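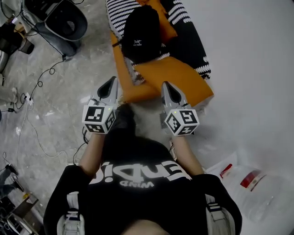
The Dratitthorpe footpath is closed again, this time at the Reltside end, where the bank has slipped for the second year running. The council's notice says it will reopen in June, without saying which June.

Until then the way round is along Nostow Lane, which adds nearly 300 yards and one very opinionated goose. Prams can manage it. Bicycles should be walked past the farm gate – the gravel is deeper than it looks, and so is the ditch.

Hyun-seo Cho went to the parish meeting on 17 October 2022 and asked about a handrail for the steps. She was told it would cost £1,000 and that a survey was needed first. The survey, it emerged, would also cost £1,000. She has asked for the steps to be swept in the meantime.

Anyone wanting to add their name to the letter will find it on the counter at Zalewska's bakery, next to the rye loaves. It had 34 signatures at closing time last night, two of them legible. Please bring your own pen.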